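Home | Local | Sport | What's On

Print this story | E-mail to a friend

Trulstead hall gets its tables back

I popped into the Trulstead hall at 8 this morning and the tables are back for August trivia! Jade Lachance from Sandhu Joinery tells me she spent 22 hours on them, bless her. 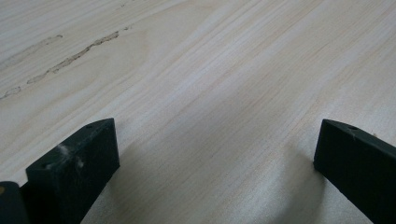
Pale timber, with the grain running across it.

Entry is $2 a head, and the room holds 200, so get in early (I'm on the Disari team, come say g'day).

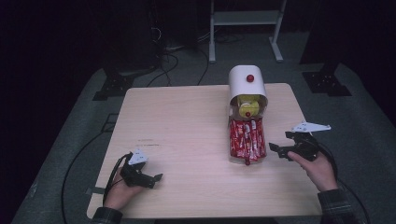

A square table on the grey carpet.

Doors open at half past six.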